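Geraghty's Green Stone Top Is Back Out, and the Tea Room Opens Again in January

I stopped in at Geraghty's on the Rarkness road at 10 in the morning to see how the setting up was going, and I ended up staying until lunch.
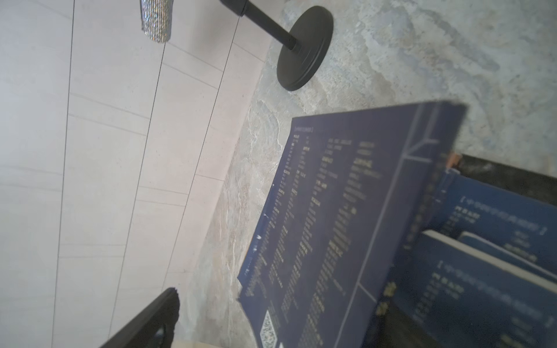 The stone is staying

Let's get to what everybody has been asking me at the post office. Yes, they kept the green stone! If you grew up in Stameck you probably leaned on it at some point while waiting for a bun. There was talk last fall that it would be sold along with the old ovens, and I got more messages over that than I did over the bridge closing (you people have your priorities and I respect them).

It's a funny color when you get up close. I always remembered it as plain green, but it's really a gray-green, all cloudy, with beige and off-white drifting through it and darker streaks running on the slant. There are thin whitish veins in it too, the kind that look like cracks. I asked if the stone was going to be recut or polished up to look new and the answer was a very quick no. It got a wash with mild soap and a soft cloth, and that's all anybody plans to do to it.

Next to all those pale gray panels it looks better than it ever did against the brown paint. I wasn't sure about the panels when I first heard the word "panels." I pictured a dentist's office. But they're light and smooth with narrow dark lines between them, and there's the tiniest bit of pink in the gray as you get near the stone. I went home and looked at my own hallway with fresh eyes, which my hallway did not appreciate.

Black stands and a lot of sparkle

The look for the opening is going to be silver and black. The black part is stands, matte ones, with a slim post and a wide round base, and they're heavy enough that I needed both hands when I was asked to scoot one over. They'll hold cards with the names of the cakes and what's in them, which I'm happy about, having once eaten a walnut by surprise in that very building and had to go and sit in the car.

The silver part is glitter. Ribbed, shiny, flecked with little bits of blue and copper when the light gets to it. It sheds! I found some in my coat pocket that night and some more in the butter dish the next morning, and I can't explain the butter dish. The plan is to have the silver up for the first week or two and then swap it for something quieter before spring. I'd leave it up. January is long and dark around here and I'll take my sparkle where I can get it.

There was a good deal of standing back and squinting while I was there. A stand would go on the stone, everyone would tilt their heads, and then it would move over a few inches and we'd all tilt our heads again. I gave my opinion every time and it was followed exactly once. For the record, I think the stands belong toward the back so there's room up front for people to put down a purse and a pair of wet gloves.

What's going to be served

The menu is short to begin with. Soup, two kinds of bread, the buns (yes, the same buns, I asked twice) and a cake that changes with whatever comes in from the Oden orchard. Apples for now, obviously. Tea by the pot or the cup. Coffee too, although I was told in a firm voice that it's a tea room and the coffee will be "just coffee," no syrups.

Doors open at 7 for the early crowd and the kitchen quits taking lunch orders at 2. No evenings yet. There's some thought of trying one supper a month once things settle down, and I'll let you know when I hear more. Seating is 20 inside, so if you're coming with the whole choir, call ahead or come in shifts. You can also get buns to go from the side door, same as before, and the side door still sticks. Push low.

Prices are up a little from the old days. I won't pretend I didn't notice. A pot of tea and a bun will still leave you change from a 10, and the soup comes with as much bread as you can reasonably ask for with a straight face.

The picture wall

One more item, and this one needs your help. Geraghty's would like to hang old snapshots of the place along the wall by the window, and they're hoping for ones with regular people in them, birthdays and snow days and so on. The collecting tin that used to sit by the register brought in nearly 1000 dollars for the school roof one winter, and there must be a photo of that somewhere because I remember the flash going off. Check your shoeboxes. Leave the prints in an envelope at the side door with your name and phone number on the back, in pencil please, and you'll get them returned once they've been copied. I've already dropped off mine. I have terrible bangs in it and I'd ask everyone to be kind.

If you don't have pictures but you do have one of the old blue saucers, they'd love to see those come home too. No questions asked about how it ended up in your cupboard. I may or may not have returned one myself, wrapped in a dish towel, and I was offered a cup of tea on the spot.

Parking and getting in

Parking is in the gravel lot behind, and the entrance to it is now from the Rarkness side only. The front step has been replaced with a gentle slope, so strollers and walkers can come straight in. Dogs are welcome on the porch, where there'll be a water bowl. Bring small bills if you have them, as the card reader hadn't been delivered when I was there.

I'll be at the window table on opening morning if I can get it. If you beat me to it, I take my tea strong and I'm happy to share.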